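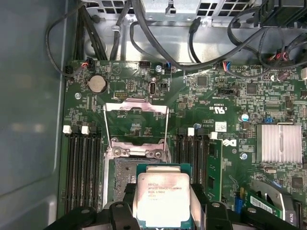

Asotent is a table of shrinkage measurements for woven fabrics used in home sewing, with a small script that turns a finished panel size into a cutting size. It is meant for people who draft their own bags, curtains, napkins and quilt backs and want a shrinkage allowance that can be traced to a measured swatch. The table is plain text and opens in any spreadsheet. The whole table loads and prints in under a second on an ordinary machine, so no cached version is shipped. Older and slower computers should manage as well.

Home | Patterns | Data | Downloads | Contact

Asotent swatch table, release 3
Last edited 05/08/2026

What is in the download

asotent.csv, the table
cutsize.py, the script
labels.txt, the short names used in the table and their meanings
changes.txt, the edit history

Contents of the table

There are 300 swatches cut from 102 fabrics. Most fabrics have one swatch cut on grain near the selvage, one on grain from the middle of the width, and one turned a quarter. A few fabrics came as remnants too small for all of these and have fewer rows. Missing swatches are left out and are not filled with averages.

Each row has 17 columns:

swatch_id, fabric_id, fiber, weave, weight_class, color_group, supplier, cut_direction, marked_warp, marked_weft, washed_warp, washed_weft, pressed_warp, pressed_weft, water, dry_method, note

Lengths are in millimeters. The marked columns give the distance between the thread marks before washing. The washed columns give the same distance after washing and drying, with the swatch lying flat and not pulled. The pressed columns are taken after steam pressing and a rest overnight. For most plain cottons the pressed figure is the one to use. For linen, look at both, as pressing can stretch it back out and the next wash will undo that.

Where the fabric came from

Yardage was bought over the counter from Laltolport and as remnant bundles from Ingvarsson. Fiber content is copied from the bolt end or the bundle tag. No burn tests were done. If a tag said only "mixed fibers," the fiber column says mixed and the row should not be used to judge cotton or linen. Printed fabric from the same base cloth was given one fabric_id per print, as dye and finish can change how a cloth behaves.

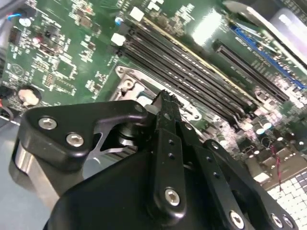

One user of the last release wrote in to say that the weft figures for the Laltolport canvas looked too small, and that her own tote panels had come up short across the width after the first wash. The rows were checked against the paper sheets. The figures had been entered correctly, but the canvas was washed cold while her totes were washed hot. The water column was added as a result, and rows from before that change have been filled in from the sheets. Where a sheet did not state the water setting, the cell is blank.

How the swatches were measured

1. Cut the swatch with a rotary cutter along a pulled thread.
2. Finish all edges with a zigzag stitch. Do not use a serger, which trims the edge and can draw it in.
3. Sew marks in contrast thread, well inside the edges.
4. Measure between marks with a steel rule and write the figure on the sheet.
5. Wash with a normal household load, using plain detergent and no softener.
6. Dry as stated in dry_method: line, flat or tumble.
7. Measure again, press with steam, leave overnight and take the last measurement.

Marks were sewn, as washable pen lines vanish and iron-on tags hold the cloth still. On loose weaves such as gauze and scrim, the thread marks can drift. These rows carry the word "drift" in the note column and the script skips them unless told otherwise.

Using the script

Run it with a fabric_id, the finished width, the finished height and the seam allowance:

python cutsize.py --fabric F017 --width 300 --height 300 --seam 10

Output is the cutting size for unwashed cloth, with width taken as weft and height as warp. Add --turn to swap them. Seam allowance is added before shrinkage is applied, so the allowance will still be full size after the wash. If you wash your yardage before cutting, you do not need the script.

The script does not handle bias cuts, knits, quilted layers or anything with interfacing fused to it. Fused panels shrink at the rate of whichever layer gives least, and bubble if the other one gives more. Test those on a scrap.

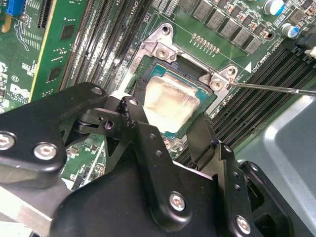
Could the table cover thread and zipper tape too, a reader asked after the November release, given that a cotton tape can pucker a pouch that was cut perfectly well. It could, but tape needs a different method. It is narrow, it curls after washing, and the teeth or coil hold part of the length. A trial was run and the repeat measurements did not agree closely enough to publish. Cotton twill tape and bias binding are more likely to be added first.

Known limits

One washing machine and one iron were used for the whole table. Results from a commercial laundry will differ.
Only the first wash was measured. Some flannels keep shrinking after that.
Dark colors are thin in this release, as most of the remnants were pale prints.
Weight class is judged by hand as light, medium or heavy. Nothing was weighed.
Wool is present in so few rows that it should be treated as a note only.

Related files

Tungate, the companion set of block outlines for bags and cushions, reads the same fabric_id values. Put both folders side by side and Tungate will pick up the table on its own. Release numbers do not have to match.

Terms of use

Free to use, copy and change, for home or small shop work. Please keep the file changes.txt with any copy you pass on, and rename the table if you add rows of your own. Corrections are welcome through the contact page. Include the swatch_id, the column and the figure you think is right.

This site uses cookies to remember your settings. Accept | Decline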